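Home | Markets | Companies | Economy | Features | Subscribe

9th August
By the Markets Desk

Rate Pause Leaves Mid-Sized Lenders Counting the Cost

Investors who spent the spring preparing for a run of interest rate cuts have had to revise their plans. Bond yields have moved higher in each of the past six weeks, and shares in regional lenders have given back most of the gains recorded earlier in the year.

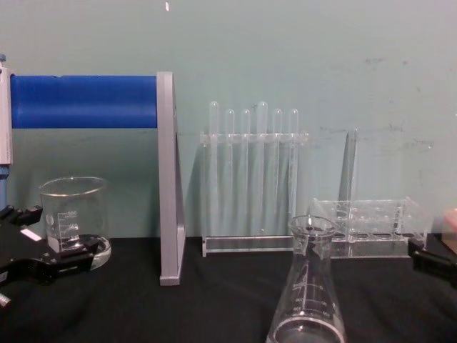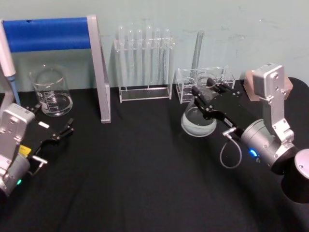

Deposits become expensive

The pressure is most visible in funding costs. Savers who were content with modest returns two years ago now move their money readily, and the smaller institutions have been obliged to pay for loyalty. Paterson, a lender with 70 branches, raised the rate on its one-year savings certificate twice during the last quarter. Its loan book, much of it fixed at older and lower rates, did not adjust at the same pace, and the margin between the two narrowed again.

Werska has taken a different course. The bank allowed its most rate-sensitive depositors to leave and reduced new lending to match. Its balance sheet is smaller as a result, but the cost of each dollar it holds has stayed broadly level. Analysts who follow the sector remain divided on whether the approach can be sustained through a second year. Fee income has been of some help, chiefly from payments and foreign exchange services sold to business clients.

Bond buyers return

Higher yields have also brought back a class of investor that had largely withdrawn from the corporate debt market. Pension funds with long obligations can once again meet a good part of their targets without taking on equity risk. When Omine offered 10-year notes in July, orders exceeded the amount available and the company was able to price the issue 257 basis points above the government benchmark, at the lower end of the range first indicated.

Conditions are less favorable for weaker borrowers. Ploder, a building materials group with debt falling due next spring, postponed a planned sale of notes last month and drew on an existing bank facility. Companies in a similar position may find that their banks ask for more collateral, or for shorter terms, when credit lines come up for renewal.

The October meeting

Attention now turns to October, when policymakers are due to publish new projections for growth and inflation. Futures prices suggest that traders see little chance of a change before then. Consumer prices have continued to ease, although rents and insurance premiums remain stubborn, and wage growth has slowed only slightly.

For the lenders, a further pause would bring mixed results. Older loans would continue to mature and be replaced at current rates, which supports income over time. Commercial property borrowers, however, would face another season of costly refinancing, and provisions for bad debts would probably rise. Paterson and Werska are both scheduled to report third-quarter results in the weeks after the meeting.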